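Re: [kitchen-bots] who has a task idea for the spring showcase?

> Pirzada is done with block stacking, so we're open to anything with a real household object in it. Last time we ran 30 tries per task and that felt like plenty. Does anybody have something that's hard enough to be interesting but won't eat the whole semester? Also, are we sharing the hand-held grippers with Dallar again or does each club get its own set?

Hi all,

Our half of the club has pretty much settled on dishes! We're doing the frying pan first, then plates if there's time (I'm not betting on it). The idea is pan, mat, rack – you pick it up, you move it over, you set it down without a big clang. Sounds easy until you try to get two stubby fingers onto a curved rim at a decent angle. I've done it so many times now that I catch myself pinching things that way at home. 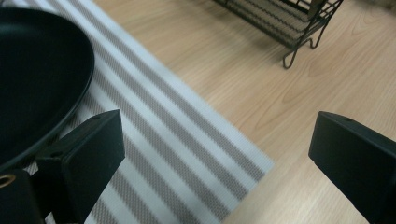 So far we have 46 demos we like and 7 I'd throw out, mostly mine, mostly from the evening when I kept rushing the approach. I'd love to get to 58 good ones before we train anything. If you come in to record, please start with the fingers wide open and go slow on the way in – the fast ones are a pain to learn from.

On the grippers: yes, sharing with Dallar again, same as the fall. They want them back by 4 pm on their build days, so check the sign-out sheet in the Uretti folder before you grab one.

Does Pirzada want to use the same pan as us, or pick another? I'd vote for another, so we can swap at the end and see whose policy falls apart first. Also, does anyone have a lid we could borrow?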